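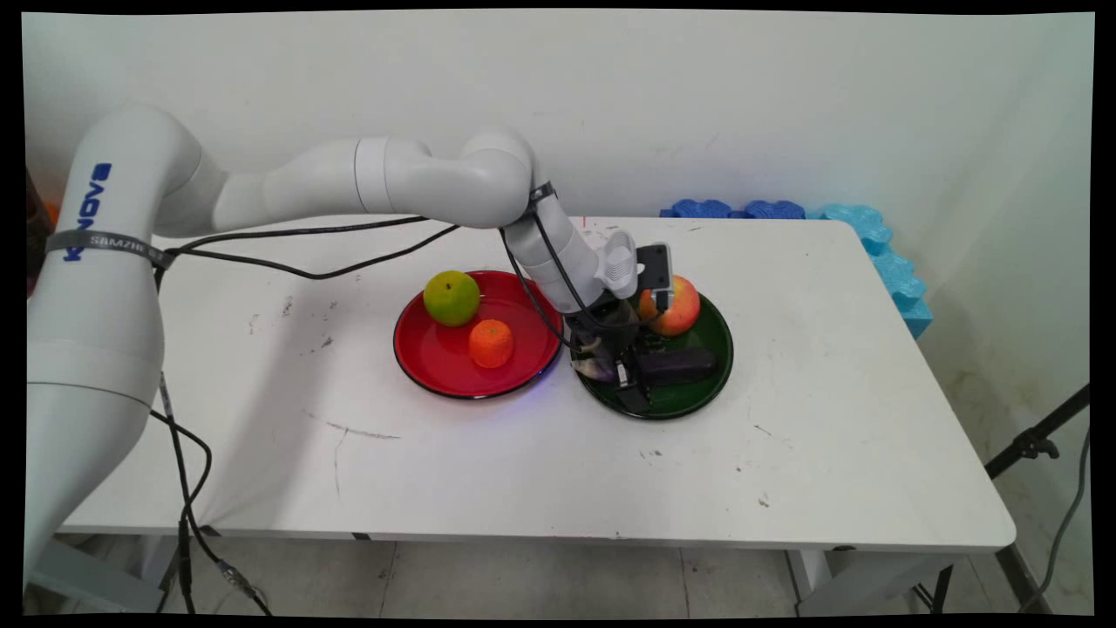
3月末でやっとコートをしまえたので、去年の11月に買ったトロネルデールのカーディガンの話をさせてください。ずっと書きたかったのに、書き出すと長くなるから先延ばしにしていました(今日も長いです、ごめんなさい)。

同名のファンタジー小説の公式コラボで、袖口にだけ小さく物語の紋章の刺繍が入っています。胸にどーんとロゴがあるのも好きなんですが、職場に着ていけるとなると出番が全然違うんですよね。色は深緑。店頭で見るより、外の光のほうがずっときれいに見えます。

いちばんよくやるのは、白い丸首のシャツにグレーの細身パンツ、そこにこのカーディガンを羽織るだけの組み合わせ。靴は茶色の革。これだと知らない人には普通の通勤服で、読んだ人だけが袖を見て「あっ」となります。先週も電車で隣の方が小さく会釈してくれて、一日じゅううれしかったです!

休みの日は思いきって、リラックの花柄ロングスカートと合わせます。丈が長い同士で重たくなりそうなので、前のボタンは2つだけ留めて、裾は開けておくのが私の好み。ベルトを足すとぐっと物語の旅人っぽくなりますが、そこまでやるのは映画やイベントの日だけかな。

サイズのこと、前にグレニスさんから質問をいただいていたのでここに。肩は標準、袖が少し長めです。私は普段Mで、これもMにして袖をひと折りしています。折ると刺繍が隠れてしまうので、見せたい日は折らずに指先まで出しちゃいます。

お手入れは手洗いで平干し。ネットに入れて洗濯機でも平気だったという声も聞きましたが、私は怖くてまだ試せていません。毛玉は脇に少し出たくらいで、ひと冬着たわりにはきれいなほうだと思います。

それから、ホリスの春の新作にも同じ紋章のTシャツが出るそうで、もうそわそわしています。色は紺と生成りで最大14種類の柄から選べるらしく、選べる気がしません。カーディガンの下に着るなら生成りかなあ。もう買うと決めた方、どの柄にするのかぜひ教えてくださいね。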